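Protokoll Mieterversammlung Haus Malabanan, Vorder- und Hinterhaus

Februar, Beginn 18.40 Uhr, Ende kurz nach neun
Ort: Gemeinschaftsraum Hinterhaus
Protokoll: Leanne Cropper
Anwesend: siehe Liste, hängt am Brett. Hausverwaltung Grundotis entschuldigt (schriftlich, kam erst am Nachmittag).

TOP 1 Protokoll vom letzten Mal
Genehmigt. Eine Änderung: die Fahrradständer waren nicht beschlossen, nur besprochen. Wird korrigiert.

TOP 2 Heizung
Hinterhaus 2. und 3. Stock morgens weiterhin lau, vor acht kaum was. Vorderhaus ok bis auf die Dachwohnung. Grundotis schreibt, Anlage sei "im Rahmen der Vorgaben eingestellt". Allgemeiner Unmut. Vorschlag: alle Betroffenen messen 10 Tage lang Raumtemperatur, morgens und abends, Zettel mit Uhrzeit und Zimmer. Thermometer in die Raummitte, nicht ans Fenster. Zettel in den Briefkasten Cropper. Danach Sammelbrief an Grundotis mit Frist.
Mietminderung: kurze Diskussion, erst Beratung abwarten. Niemand mindert bitte auf eigene Faust.

TOP 3 Nebenkostenabrechnung
Posten Gartenpflege 756 Euro, im Vorjahr deutlich weniger. Im Hof wurde nach Erinnerung aller nur einmal geschnitten. Belegeinsicht wird beantragt, Termin bei Grundotis im Büro, zwei Leute gehen hin (Vorderhaus schickt jemanden, Hinterhaus Cropper). Kopien machen oder abfotografieren, beides muss erlaubt werden.
Frage nach Verteilerschlüssel Aufzug: EG zahlt mit. Steht so in den Verträgen, zumindest in den alten. Wer einen neueren hat, bitte nachsehen.

TOP 4 Müll / Hof
Papiertonne ständig voll, Kartons ungefaltet daneben. Aushang zum dritten Mal, diesmal auch auf Englisch und Türkisch. Antrag auf zweite Papiertonne: angenommen, eine Enthaltung. Kosten erfragen.
Sperrmüll im Durchgang (Matratze, Regalteile) gehört keinem. Wenn bis Monatsende nicht weg, Abholung bestellen.
Tranasdale baut nebenan weiter, Staub auf Balkonen der Nordseite. Bauleitung hat Plane zugesagt, bisher keine da. Nochmal anrufen, wer die Nummer hat bitte melden.

TOP 5 Hoffest
Termin im Sommer, Abstimmung per Liste. Budget 200 Euro aus der Hauskasse, einstimmig. Grill vom letzten Jahr hat Rost am Rost, wird begutachtet. Musik bis zehn, danach drinnen. Jemand fragt nach veganer Ecke, ja, eigener Grill oder Alufolie, wird vor Ort geklärt.
Bierbänke: Anfrage bei Brarnindale, Verleih, 3 Garnituren. Abholung selbst. Auto gesucht!! 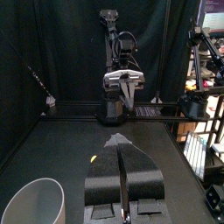
TOP 6 Gemeinschaftsraum
Nutzung wird mehr, Kalender am Brett reicht nicht mehr. Ab sofort Eintrag mit Name, Uhrzeit und Wohnungsnummer, ohne Wohnungsnummer gilt nicht. Kindergeburtstage weiter frei, alles andere 48 Stunden vorher eintragen. Antrag Vorderhaus auf helle Tischdecken: auf so einer dunklen Tischfläche wie auf dem Foto sehe man jeden Krümel, sagen die einen, die anderen finden gerade das praktisch beim Abwischen. Vertagt. Schlüssel: zwei im Umlauf, der dritte fehlt. Wer ihn hat, bitte kommentarlos einwerfen. Stuhlbeine kratzen auf dem Boden, Filzgleiter werden aus der Hauskasse bezahlt, Quittung aufheben.

TOP 7 Klingelanlage
Linke Reihe tot, Paketboten klingeln deshalb alle bei Parterre. Gemeldet, Vorgangsnummer liegt vor, Rückruf fehlt. Übergangsweise Zettel mit Telefonnummern an der Tür? Mehrheit dagegen (Datenschutz). Bleibt also erstmal so, Nachbarn nehmen an, was geht.

TOP 8 Verschiedenes
– Kellerlicht brennt nachts durch, Zeitschalter prüfen lassen
– Kinderwagen bitte nicht vor die Kellertür, Fluchtweg
– Tauben auf dem Dachboden, Luke war offen. Jetzt zu, bitte zu lassen
– Wasser wird im Vorderhaus Strang links kurz abgestellt, Aushang folgt, sobald Grundotis eine Uhrzeit nennt
– Bücherregal im Treppenhaus: darf bleiben, aber keine Zeitschriftenstapel und keine VHS-Kasetten mehr

Aufgaben
Sammelbrief Heizung: Cropper, nach Eingang der Zettel
Belegeinsicht: Cropper plus Vorderhaus (Name noch nachreichen)
Papiertonne: Anfrage läuft über Hinterhaus EG
Bänke: offen, solange kein Auto
Filzgleiter: Vorderhaus 1. Stock

Nächstes Treffen wieder im Gemeinschaftsraum, Termin kommt per Ausahng. Einwände gegen das Protokoll bitte schriftlich an L. Cropper, Briefkasten Hinterhaus.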